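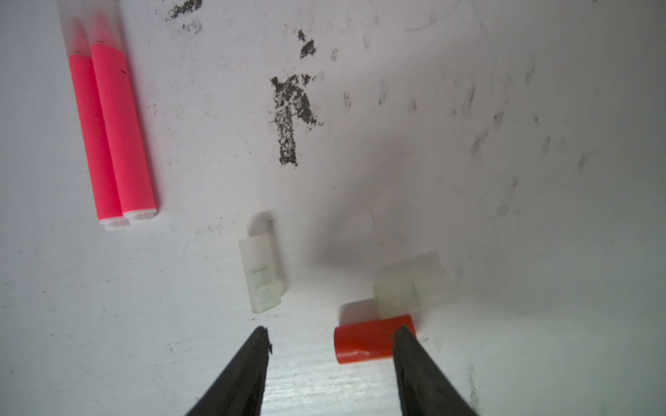 작업방 책상 상판 색을 드디어 흰색으로 정했습니다! 만년필 수리랑 소품 도색을 같이 하다 보니 몇 년째 진한 월넛 색 책상을 썼는데, 어두운 상판에서는 작은 부품이 떨어지면 그대로 실종이거든요. 흰 바탕이면 짧고 빨간 원통 같은 건 저렇게 누워 있어도 한눈에 들어오잖아요. 물론 회색 얼룩이랑 거뭇한 가루 자국도 같이 한눈에 들어옵니다 ㅋㅋ 그래도 저는 보이는 쪽이 좋아요. 보여야 닦으니까요. 후보는 Traden 무광 화이트 상판이고 폭은 넉넉하게 갈 생각입니다. 혹시 흰 상판 오래 쓰신 분들, 후회하신 점 있으면 미리 좀 알려 주세요. 조명이랑 매트 얘기도 환영합니다.

작성자: 잉크두방울
작성일: 2021년 12월 8일
게시판: 작업 공간 / 가구

댓글

연필깎는곰
흰색 축하드려요! 저도 흰 상판 쓰는데 방이 진짜 환해집니다. 북향 방이라 낮에도 우중충했는데 책상 하나 바꿨더니 스탠드를 한 단계 낮춰도 되더라고요. 대신 무광은 손때가 은근히 파고들어요. 유광은 슥 닦이는데 무광은 결 사이에 낀다고 해야 하나, 몇 번 더 문질러야 합니다.

회색파
저는 반대합니다. 흰 상판은 눈이 피곤해요. 머리 위 조명 켜 놓고 2시간만 앉아 있어도 바탕에서 올라오는 빛 때문에 미간이 찌푸려집니다. 중간 톤 회색이 답이에요. 밝은 부품도 보이고 어두운 부품도 보이고 때도 덜 탑니다. 도색하신다면서요? 흰 바탕 위에서 색을 보면 실제보다 어둡게 느껴져서 저는 늘 너무 밝게 칠했어요.

잉크두방울 (글쓴이)
@회색파 오 색이 다르게 느껴진다는 건 생각 못 했어요. 그런데 회색 상판은 저희 집 바닥이 회색이라 방 전체가 주차장 같아질까 봐... ㅠㅠ 눈부심은 조명 각도로 어떻게 안 될까요?

회색파
각도로 좀 줄긴 합니다. 정면에서 비추지 말고 왼쪽 뒤에서 벽에 한 번 튕기세요. 그래도 저는 회색.

나사하나만
부품 찾기 때문이면 흰색도 만능은 아닙니다. 빨강, 검정은 잘 보이죠. 근데 뿌연 반투명 부품은 흰 바탕에 놓으면 묻혀요. 사진에도 작은 반투명 원통이 있는데 빨간 것만큼은 눈에 안 들어오지 않나요? 만년필 수리하시면 투명 컨버터나 피드 주변 부품 때문에 분명히 바닥 기어 다니실 겁니다. 저는 A4만 한 남색 펠트를 따로 두고 투명한 건 무조건 그 위에서만 만져요. 펠트라 굴러가지도 않습니다.

잉크두방울 (글쓴이)
@나사하나만 듣고 보니 정말 그러네요! 남색 펠트 당장 주문합니다. 굴러가는 거 막아 주는 게 제일 반가워요. 배럴 굴러서 떨어뜨린 기억이 아직도 생생해서...

Rostam Ghorbani
안녕하세요, 가구 공방에서 일합니다. 흰 상판은 표면 마감보다 모서리를 먼저 보세요. 테두리 접착선에 때가 끼면 거기만 누런 줄이 생기고, 그건 닦아도 잘 안 빠집니다. 매장에 가시면 손톱으로 테두리를 한 바퀴 훑어 보시고, 걸리는 데가 있으면 다른 걸로 고르세요. 두께도 중요해요. 집게식 스탠드나 작은 바이스를 물릴 거라면 16mm짜리는 말리고 싶습니다. 눌린 자국이 남습니다.

연필깎는곰
@Rostam Ghorbani 우와 모서리! 제 책상 지금 훑어 봤는데 뒤쪽에 걸리는 데가 있네요. 벽에 붙어 있어서 몰랐어요. 이미 누런 줄 시작...

먼지수집가
지우개 얘기가 안 나와서 씁니다. 멜라민 스펀지(매직블럭) 쓰지 마세요, 제발요. 처음엔 감동적으로 하얘지는데 그게 표면을 갈아 내는 거라서 문지른 자리만 번들거립니다. 저는 중성세제 희석해서 극세사 천으로 닦고, 마른 천으로 한 번 더 훔쳐요. 가루는 절대 젖은 천부터 대지 말고 붓으로 쓸어 모은 다음 닦으시고요. 젖은 천부터 가면 가루가 회색 물이 돼서 상판 전체로 퍼집니다.

회색파
매직블럭은 저도 반대. 여기선 의견이 맞네요.

나사하나만
저는 매직블럭 5년째 쓰는데 멀쩡합니다. 힘 빼고 톡톡 두드리듯이 쓰면 돼요. 문지르니까 광이 나는 거죠.

먼지수집가
톡톡 두드려서 지워질 얼룩이면 세제로도 지워집니다...

Saeed Vahidi
매트 추천 하나 하고 갑니다. Follura 실리콘 매트 밝은 회색, 76cm 폭이요. 흰 상판 가운데에 딱 깔면 작업 자리는 회색이고 둘레는 흰색이라 두 분 말씀이 다 해결돼요. 더러워지면 매트만 들고 욕실 가서 씻으면 되고요. 단점은 먼지를 엄청 끌어당긴다는 거, 그리고 처음 며칠은 냄새가 좀 납니다. 베란다에 걸어 두세요.

회색파
결국 회색이 이겼군요.

잉크두방울 (글쓴이)
ㅋㅋㅋㅋ 상판은 흰색입니다! 정리해 보면 흰 상판에 밝은 회색 매트 깔고, 투명한 부품은 남색 펠트에서, 스탠드는 벽 쪽으로 돌리기. 모서리는 매장 가서 손톱으로 꼭 훑어 볼게요. 두께는 Traden 쪽에 문의 넣어 놨습니다. 벌써 신나서 연필로 배치도를 세 장째 그리고 있어요.

연필깎는곰
배치도도 올려 주세요! 저는 창문이랑 책상 사이를 얼마나 띄우셨는지가 제일 궁금해요.

잉크두방울 (글쓴이)
책상은 창문 옆벽에 붙이고 의자는 창을 왼쪽에 두고 앉는 걸로 그렸어요. 제가 오른손잡이라 손 그림자가 안 지더라고요. 근데 그러면 콘센트가 책상 다리 뒤로 들어가서 네 번째 배치도를 그려야 할 것 같습니다.

먼지수집가
콘센트는 상판 밑에 멀티탭 붙이면 끝나요. 양면테이프 말고 나사로요. 테이프는 여름에 떨어집니다.

Rostam Ghorbani
나사 박으실 때 길이 꼭 재세요. 상판 뚫고 올라온 거 수리해 달라는 손님이 꽤 오십니다.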